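Review: Vrabec worktop oil, tabletop finish, clear

Product category: wood care
Supplied by: Orska
Tested on: pale wooden tabletops in shared kitchens and study rooms

The Pillton housing service looks after a large number of wooden tables, most of them in daily use by tenants. Until last year these were treated with a hard varnish, which wore through at the places where people sit and could only be repaired by sanding the whole top. The service therefore asked for an oil finish to be tried over one full letting period. The results are set out below for the use of other housing bodies.

Vrabec is sold in tins of 300 ml and in a larger size for trade buyers. The smaller tin was used throughout. The lid has a shallow thread and must be wiped before closing, or it sticks. The instructions are printed in small type on the back label and were found to be clear, although the drying time is given only for a warm room.

Application is simple. The top is cleaned, lightly sanded along the grain and left to dry overnight. A thin coat is worked in with a lint-free cloth and the excess taken off after 10 minutes. Staff who left it longer reported a tacky surface that collected dust and had to be rubbed back. Two coats were enough for most tops; older and drier wood took three. The smell is noticeable on the first day and windows should be kept open.

In use the finish performed well against water and cold drinks. Hot cups left pale rings on several tables — these faded after a fresh coat, but did not disappear completely. Ink was the most serious problem and no cleaning method tried was wholly successful. 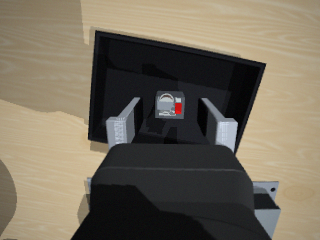 The colour of light wood was changed very little, an important point where new tables stand next to treated ones. The rival oil from Zereck, tried on a smaller number of tops, gave a distinctly yellow tone by October and was withdrawn from the trial.

Upkeep is the main cost. A table in a shared kitchen needs a new coat twice a year, and one in a study room once. Over the period nearly 430 coats were applied by the maintenance team. The work can be done by one person without special tools, and a damaged patch can be treated on its own, which was never possible with varnish.

Used cloths must be laid flat outdoors to dry before disposal, as they may heat up and catch fire if left in a heap. This warning deserves a more prominent place on the label.

The product is recommended for indoor tables in regular use. It is not recommended for craft rooms or for any surface where hot pans are set down.

Rating: four out of five
Reference: 1413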